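4.2 Rehearsal in simulation before the arm is mounted

The arm at the Wonside shared workshop is built from printed links and hobby servos, and it is fixed to a bench which other members also use in the evening. For this reason we could not leave it running while we tuned the grasping. We made a simulated copy of the gripper instead and let it practise on a home computer, usually overnight. The simulator, which we call Kozan, was written by Şükran Tekin and Aiguo Peng in January and is based on an open physics library.

Each simulated trial begins with the gripper open and the target tools placed at random. The colours and surface textures are also drawn at random from a small library, so a tool may receive a timber pattern on a part that would be steel in the workshop. We did this on purpose. In our first tests the detector had learned the grey colour of our own tools, and it failed when a member brought a saw with a painted blade.

The hand saw was the most difficult tool in the set. It is long and flat, and when the wrist view is near to it, only a portion of the blade can be seen, without the handle. In Figure 3 the blade carries such a wood-grain texture, and the row of teeth is the main cue that remains for the detector. The saw also covers part of a blue ribbed object, and both fingers are still apart and hold nothing. We kept views of this type in the training set, although it would be easier to remove them.

In total we generated 1800 trials, and 659 of them included the saw. A trial was stopped after 40 seconds if no tool was lifted. From the trials with the saw, 204 ended by this limit, mostly with the fingers closing on the wide side of the blade. We then added a penalty for any approach along the flat face, and the later policy prefers to turn the wrist first. The same rule is used on the real arm, with a lower closing speed, as the servo brackets bend under load.

Figure 3. Simulated wrist view with randomized textures: a hand saw near to the open gripper.
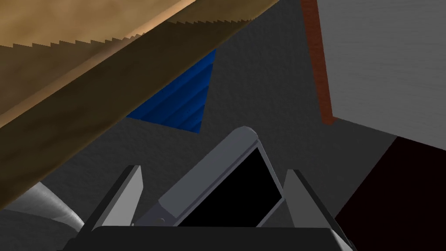
Judite Frade commented on the draft of this section that the penalty may be too strong for short tools, where the flat face is often the only side the fingers can reach on a crowded bench, and she asked that the chisels be tested again with the penalty at half its value before the rule is copied to the second arm.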